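How to fold a puffer jacket so it stays folded

I put off learning this for years, and every winter my closet shelf paid for it. A puffer is mostly air, so if you fold it like a sweater it slowly opens back up and pushes everything else onto the floor. My friend Lieven Verschueren finally showed me his way one February evening, and I've done it like that ever since – even the kids' coats get the same treatment now.

Start by emptying the pockets (all of them, please, including the inside one where the tissues live). Zip the jacket all the way up and lay it face down on the bed. A bed is much nicer for this than a table, as you have room to spread the sleeves and you can lean your weight on it without anything sliding away.

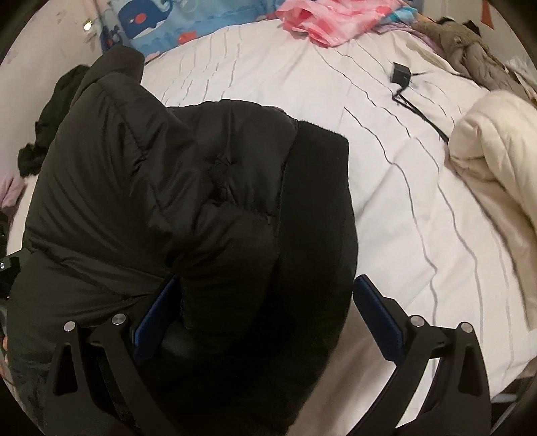

Smooth the back with your open hands, working from the hem up toward the collar, so the air has somewhere to go. Take your time here. Pressing hard in one spot only moves the puff next door, and it isn't very kind to the stitching either.

Now fold both sleeves straight across the back, one over the other. Bring the sides in until you have a long strip no wider than the collar. If your jacket has a fleece or furry lining it will be a bit stubborn at this point, and a wider strip is fine.

Roll from the hem, slowly, kneeling on the roll as you go if you need to. When you reach the collar, tuck the roll into the hood, or slip 2 wide elastic bands around it if there's no hood.

Mine goes on the top shelf until the weather turns. For long storage, leave it looser in a cotton bag, and give it a good shake and a night on a hanger before you wear it again.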